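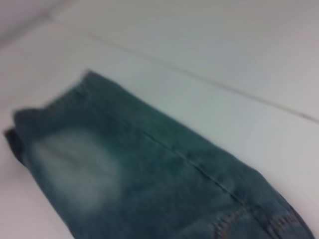 The Selldale Jeans

Glenys Sutcliffe wanted 15 dollars for them and I'd have paid twice that, because I knew those jeans! Same greeny-blue, same big pale patch worn into the denim. My sister lived in a pair just like them the summer she was 19 (before Selldale, before the baby, before we quit talking).

"They came in with a box from Prendine," Glenys said, folding them over for me.

I carried them home and laid them out on the white table, still folded, and made tea, and didn't drink it. Then I went through the pockets. One bus ticket, gone soft as cloth. I sat down and dialed her old number, and it rang.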